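Surmont School and Office Supply Fair, Ullbridge: visit report

The fair took place in September in the Ullbridge exhibition hall. The organizer lists 301 exhibitors. I limited the visit to exercise paper, binding and retail packing.
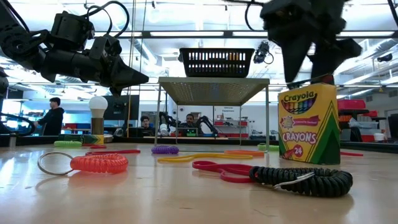
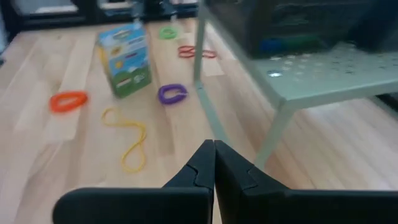
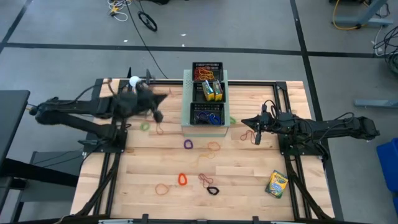 Crayon boxes and colored bands in slotted baskets (last picture).

P. Krasny
Technical Editor, Paper and Binding

Exercise paper

Most exercise books at the fair used uncoated wood-free paper. Marino showed a new ruled sheet at 84 grams per square meter, offered in white and in a cream shade. The company supplies it in reels and in cut sheets. I tested the white sheet at the stand with a fountain pen, a gel pen and a felt marker. The fountain pen line stayed sharp along the grain and feathered slightly across it. The gel pen gave no visible spread. The marker showed through on the reverse, though it did not reach the sheet underneath.

The cream shade was softer under the pen. Marino attributes the difference to a change in surface sizing and says both shades will be sized the same way from the next production run. Samples from that run were not available. Opacity values are printed on the data sheet, but the test method is missing. I have asked for it.

Binding

Wire stitching remains the standard for thin books. For thicker ones, Flovilo presented a cold-glued spine with a cloth strip. The demonstration book opened flat at the middle and at both ends. A second copy, which had been handled by visitors since the morning, had started to lift at the head of the spine. The staff put this down to short curing time before the fair. Pull test results for fully cured books were promised by mail.

Flovilo also showed its page perforation. The tear line was clean on every sheet I tried except the last one in the book, where the tear ran into the ruled area. The cause appears to be the stiffer backing board, which holds the sheet at an angle while it is being pulled.

Retail packing

Several exhibitors have replaced shrink film with a paper sleeve. The sleeves hold stacks of five and ten books adequately, but they leave the corners exposed. Two of the stacks I picked up had bent corners on the lowest book. A sleeve with folded end flaps solves this and uses more paper. Prices for the two versions were available only on request.

Hall and organization

The catalog is sorted by company name and has no product index, so finding all the paper suppliers took most of an hour. Aisle signs were legible. The lighting in the rear section is too yellow for judging paper shade, and I took the samples to the entrance windows for comparison.

Attendance on the day of my visit was 1,231 according to the registration desk. The talk on recycled fiber content started at 2 p.m. and was full. The slides will be posted on the fair's website. Marino's sample pack, with both shades, can be requested through its sales office.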